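Home | Projects | Reports | Downloads | Contact
Last updated January 1, 2026

Folding Small Towels: Effect of the Starting Grip on Edge Alignment

1. Purpose

The project compared two ways of starting a towel fold and measured how far the edges were out of line afterward. The work was done for the household textiles unit at Mandley.

2. Materials

The test set was 10 small towels from the Kedora range, washed before the first trial in April. Folding was done over a table. A steel ruler marked in millimeters was used for all readings.

3. Starting Grips

Grip A takes two neighboring corners. Grip B takes one corner and a point farther along the cloth. Grip B is faster to find in a pile, but the fabric between the holding points tends to run on a diagonal, and the free part droops to one side. A fluffy or frayed edge makes the true corner harder to locate. Sewn-in labels were left on and allowed to hang free.

A white towel-like cloth with a faint pattern of small colored motifs is held below at one corner and at a fold lower down. The label strip hangs on the left side, just under the held corner.

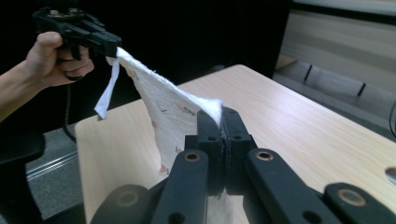

4. Procedure

Each towel was lifted, held for 2 seconds, laid flat, and folded once. The gap between the upper and lower edges was read at the open corner. Each grip was used 10 times per towel, for a total of 200 folds. Readings over 40 mm were recorded as failed folds and kept in the data.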